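Project Diary, Automation Practicum, Saliba Technical Institute
Entry for 2021-12-07

The section met in the Trorkusgate laboratory at the usual hour. All students signed the safety sheet before the cell was powered. The instructor's remarks on last week's entry were read aloud, and the section agreed to record faults on the day they occur and not at the end of the week.

The task for December remains as set out in the course plan: parts are to be taken from the blue bins below the conveyor and placed on the belt in the order given by the work list. The white blocks and the black parts are kept in separate bins. The section is divided into 2 groups, one responsible for the gripper and the other for the hand. Each group keeps its own settings file, and neither may change the other's without a note in this diary.

The morning was given to the approach path for the white blocks. The gripper group had found that a block standing close to the bin wall left too little room for the fingers, and three ways of closing on it were compared. The group prefers to take the block from above and below, with the round hole left clear, and will use this grip for all trials until the review. The speed limit was kept at the lower setting throughout. 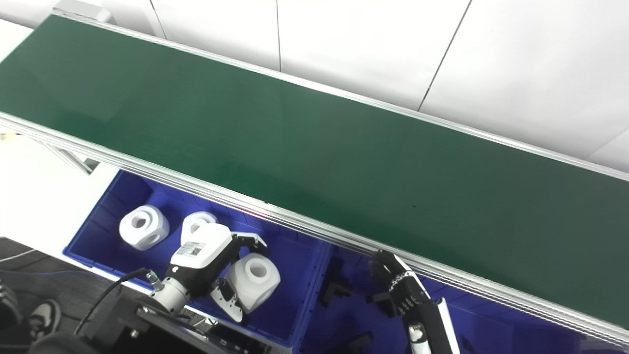 The hand group reported slower progress. Its parts are of an awkward shape, and the L-shaped one in particular may be lifted by either leg. The group asked whether it could choose one leg and ignore the other. The instructor allowed this for the present, provided that the choice is stated in the final report.

There was some discussion of the Zimo planning software. The update installed on Monday reset the joint limits to their default values, and an hour was spent entering them again. A printed copy of the correct values has been placed in the binder beside the control desk. Students are reminded that the binder does not leave the laboratory.

The review will require 100 trials, of which 6 have been logged. The visit to the Cilmont plant is confirmed, and permission forms are due at the next meeting.

Power off and cell locked. Gripper group to open the next session.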